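Big month for the Herley project! We finally stopped driving the arms by remote and started teaching them with hand-held grippers - you just do the job yourself, one in each hand, and the policy learns from the recordings.

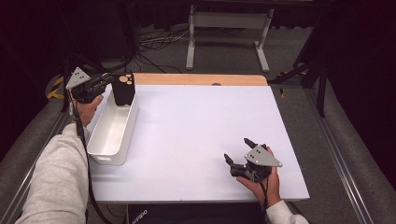
Two-handed work at the white board, with the bin on the left.

I trained on 99 demos and got 33 good runs in a row, where the old method gave me 19. Meron Gebremichael thinks we can get by with fewer demos, so I'm trying that next - more in the next issue.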